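Good habits for recording wiping tasks with hand-held grippers

Last updated March 2020

I've been recording household tasks with a pair of hand-held grippers for a good while now, and I get asked the same things whenever a new person joins the Olside project. So I've finally written my own working rules down. They're for wiping, mostly (chairs, tables, worktops), but a lot of it carries over to folding and tidying as well. If your lab has its own rulebook, follow that first and treat mine as the friendly extra.

Before you pick anything up

Walk the whole route you're going to work in, and do it with empty hands. You want to know where your cables will go when you lean, turn and step back. I lay the slack out behind me or off to one side, never between me and the furniture, and I leave enough of it that I can reach the far side of the job without feeling a tug. If you feel a tug, stop the take. Don't try to nurse it through!

Move rolling chairs out of your stepping area. They're easy to forget about when you're staring down at your hands, and they will drift.

Check the marker blocks next. Every printed face should be clean, flat and properly stuck down. A corner that's peeling up can spoil the tracking for a whole morning, and you won't notice until someone tries to use the data. I give mine a dry wipe at the start of each session and swap the printed faces every October whether they look tired or not.

Then open and close both grippers fully, 15 times each. I know, it's dull. Do it anyway, and listen for clicking. Look at the indicator light on each one too, and check your own unit's sheet for what the colours mean, as ours changed between versions and people got caught out.

Holding the cloth

Bunch the cloth up before you grip it. A flat cloth slides out of the jaws as soon as you press, whereas a crumpled one gives you a nice thick wad to hold on to. Leave a bit of it sticking out past the tips so that cloth touches the surface and plastic doesn't. On upholstery that matters a lot – hard jaw tips can leave marks on a pale fabric, and you'll be the one explaining it.

Pick a cloth in a colour that stands out from whatever you're wiping. Grey on grey is miserable for anyone labelling the footage later.

Doing the wipe

Start at the top and work down. On a chair with a curved back I do the top edge first, then the inside of the curve, then the seat, and I leave the legs for a separate take. Keep each stroke slow enough that you could stop it halfway. If you're used to cleaning at home you'll go far too fast to begin with (I certainly did).

The other gripper needs a job as well. Either it steadies the furniture or it waits, jaws open, somewhere your head camera can see it. What you don't want is for it to dangle by your hip, or cross in front of the working hand and hide the markers. This was the commonest fault when I went through our old takes for Pumphrey: 76 of them had to be thrown out for hidden markers alone.

Keep your head still-ish. Look at the part you're wiping, and move your neck before you move your feet.

How long to go on

I keep a single take to 42 seconds or under, then put both grippers down and shake my arms out. Sessions can run up to 4000 strokes over a week if you're on a big batch, and your wrists will let you know about it. Swap your cloth hand between takes if the task sheet allows it, and write down which hand you used.

Other people in the room

Tell them you're recording before you start. Anyone who might end up in view should have signed the Flonport consent sheet, even if they're only at the shelves fetching something. Bystanders forget you can't see them – you're looking down the whole time – so agree on a word that means stop. Ours is just "stop".

Afterwards

Note the cloth, the furniture, the hand and anything odd, and do it straight away. I use the Jikura log template, but a notebook is fine. Coil the cables loosely, jaws left open, markers facing up.
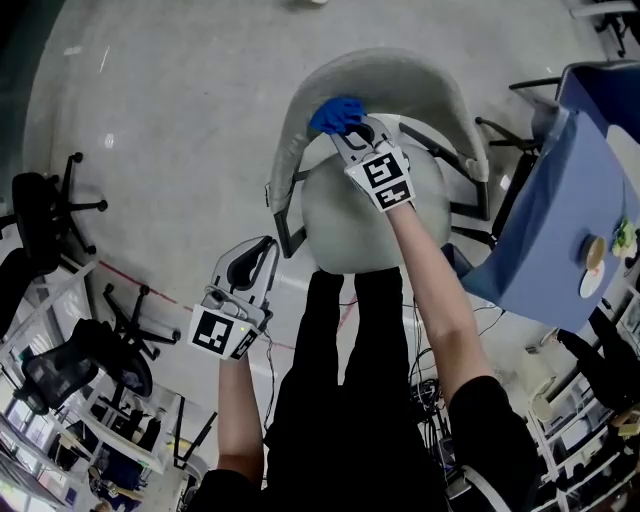 Cloth in the right gripper on the top edge of the backrest, left gripper waiting with its jaws open.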